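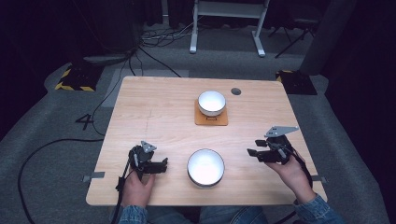
4 min read

Re: bowls that don't nest, and what do you put under them?

Hello all,

Sorry to be slow with this, I've had your message starred since the start of December and kept meaning to sit down with a cup of tea and answer it properly. Quoting the bit I'm replying to so nobody has to scroll:

> I've inherited my aunt's dining things and half the bowls don't match.
> Two whites that looked the same in the box turn out to be different
> whites, and one has a rim and the other doesn't. Do people on here mix
> them on the table or am I going to look as if I've been to a jumble
> sale? Also my table is oak and I'm terrified of rings. Does anybody
> bother with coasters under bowls, or is it mats or nothing? The shop
> in Flirngate tried to sell me a set of 8 and I only want 2 or 3.

Mix them! Please mix them. I've been doing it for years and the only person who ever noticed was me. The picture at the top is the sort of pairing I mean: two white bowls, the small deep one with a thin dark rim, the bigger shallow one with a dark grey rim, on a pale oak-grain table. They aren't a set in the sense of matching shapes, but the dark edge ties them together and your eye does the rest. If your aunt's rimmed bowl is the odd one out, I'd look for one more with a dark rim (any dark rim, it needn't be the same maker) and then it stops being the stray and starts being half of a pair.

The different whites thing bothers people more than it should. Put the creamier one on something brown or cork and the cooler one straight on the wood, and you'll be hard pushed to tell them apart by supper time. It's when they sit rim to rim on a white cloth that one of them suddenly looks grubby.

Which brings me to coasters. Yes, I do bother, but only for the small deep ones. A deep bowl is the one I fill with soup or porridge, straight off the hob, and it has a little foot that puts all the heat in one place. The square cork-coloured one in the picture, with the rounded corners, is a good shape for it, as the bowl sits well inside and you've still got a bit of edge to get your fingers to when you want to slide the whole lot along. Round ones look prettier but I find the bowl creeps off them. Mine are from the Rilto range, 10 cm across, and they've been through spilt gravy, candle wax and a very determined cat. Wipe with a barely damp cloth and stand them on edge to dry. Don't soak them, I did that with my first lot and they curled up like crisps.

The wide shallow bowl I put straight down on the table. It's for salad or fruit or the bread at our house, nothing hot, so there's no need. If you're serving pasta in yours then that's another matter and I'd use a proper mat.

As for rings on oak, how is yours finished? If it's oiled then a white ring will generally come up with a bit more oil and some patience. If it's lacquered I'd be more careful and leave it alone until somebody who knows has had a look (there are several on this list who know far more than me, please do chip in). My own table came out of a house built in 1882 and had been through so much before I got it that one more mark is neither here nor there. I was precious about it for the first month and then I put a casserole down on it without thinking, and that was the end of that. I like it better now.

On sizes, I wouldn't buy a set of 8 either. Where on earth would you keep them? They do sell singles at Grivton, on the shelf at the back past the teapots, and you can take your own bowl in and hold it up against theirs, which I have done, and got some funny looks for. Tautahi do a nice shallow one as well but the rim is more of a blue, so check it in daylight before you pay.

One small thing about stacking. If the small one goes inside the big one in the cupboard, put a square of kitchen paper between them. I've got a grey scuff in the bottom of my favourite from years of dropping the other in on top, and bicarb has only shifted half of it. If anybody has a better method I'd love to hear it!

Let us know what you end up doing with the rest of your aunt's things. Was there a gravy boat? There's always a gravy boat.

All the best from a very messy kitchen

This site uses cookies to remember your archive settings. By continuing to browse you agree to our use of cookies. Accept | Manage preferences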